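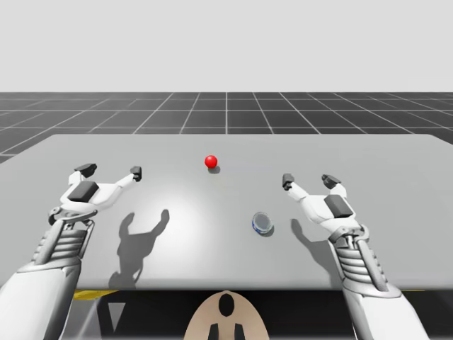
Piltow House, ground floor and yard
Monthly walk-round, fire and general safety
Tuesday, July 1, 2025
Done by: I. Quezada
Copy to: Mohammed-Awal Issahaku

OK = fine. ACT = needs doing. N/A = doesn't apply. Comments after each one. Sorry for the shorthand, had to be out by half four.

1. FRONT ENTRANCE AND LOBBY

Door closes fully on its own: ACT
Stops an inch short unless you give it a shove. Closer wants adjusting, same as April. Isn't a big job, ten minutes with a screwdriver.

Mat flat, no curled edges: OK
New one, much better.

Fire action notice up and readable: ACT
Up, yes. Still gives the old assembly point (bike racks). Should say far corner of car park.

Visitor book in use: OK
Mostly. Two people today signed in and never out.

Lighting: OK

2. CORRIDOR AND STAIRWELL

Route clear full width: ACT
Boxes of Kireo paper stacked outside the copy room again. Moved them myself. Please ask deliveries to go straight in the store, not "just for now" against the wall.

Fire door 2 closes onto latch: OK

Fire door 3 closes onto latch: ACT
Wedged open with a folded bit of card. Took it out, it was back by lunch. If people need that door open in hot weather then we fit a proper hold-open linked to the alarm, otherwise it stays shut. M-A to decide.

Door seals: OK on 2. On 3 the bottom six inches of the strip have come away on the hinge side. Same visit as above.

Handrail firm: OK
Top bracket had a bit of play last time, now tight.

Stair nosings: ACT
Fourth step from bottom, lifting at left end. Trip hazard going down. Taped for now. Tape won't last the week.

Emergency lights, short test: ACT
All came on except the one over the half landing. Battery I think. Green light on it is out as well.

3. KITCHEN

Fridge temp: OK
Read 4.

Microwave clean, door seal good: OK-ish
Seal good. Clean, no.

Kettle and toaster tested: ACT
Kettle label in date. Toaster is a Previtz somebody brought from home, no label at all. Unplugged and put on top of the cupboard with a note. Do not put back till its been tested.

Fire blanket in place: OK
Tabs hanging down and reachable. Someone had hung a tea towel over it, moved.

Extinguisher, pin and gauge: OK
Needle in the green. Service tag in date.

First aid box: ACT
No burn dressings left, one pack of plasters, eye wash went out of date in April. Order list on the back of the lid, I've ticked what's missing.

Water heater: OK
Hot tap sign still there. Good.

4. COPY ROOM AND STORE

Nothing above shoulder height heavier than a ream: ACT
Two archive boxes on the top shelf. Old ones, 252 written on one, no idea what it refers to. Need to come down, and whoever does it should use the steps and not the swivel chair. Yes I did see.

Shelving fixed to wall: OK

Steps, feet and locking bar: OK

Extension leads: ACT
One plugged into another behind the copier. Single longer lead wanted, or move the copier to the other socket, which would cost nothing.

Cleaning products locked up: OK
Key on hook inside caretaker's cupboard. Data sheets are in the folder but the Khương floor cleaner one is missing. Print it off.

5. TOILETS

Alarm cord in accessible toilet reaches floor: ACT
Tied up in a knot AGAIN. Undone. It has to hang loose or there's no point having it. Tested, sounds at front desk, reset ok.

Floor dry: OK

Hand dryer: OK, noisy

Little used outlets flushed: ACT
Log sheet not filled in for three weeks. May well have been done, but if it isn't written down I can't pass it.

6. ALARM PANEL

Panel healthy: OK

Weekly bell test logged: OK
Every week since the last visit, diffrent call point each time. Thank you whoever that is.

Asset number matches the register: ACT
Panel says 2383, register has the last two digits swapped. Correct the register.

7. YARD AND BINS

Bins away from building: ACT
Both big ones right under the office window. Pull out to the fence and chain.

Gate opens from inside without key: OK
Stiff. Bit of oil.

Surface: ACT
Pothole by the drain has got bigger, 12 cm across in April and easily double that now. Cone on it. Get a price.

Outside light sensor: not checked, broad daylight. Can somebody look one evening.

8. DRILL

Last drill timed and written up: ACT
Held, not written up. Need time out, who took the roll call, anything that went wrong.

DO FIRST
Stair nosing
Half landing light
Fire door 3, strip and wedging
Notice with wrong assembly point

Rest within the month. Initial and date each one on the office copy when done, dont email me them one at a time please.

I.Q.

Added later: M-A rang, nosing being done Thursday morning, use the back stairs till eleven. Toaster owner has been found and wants it back.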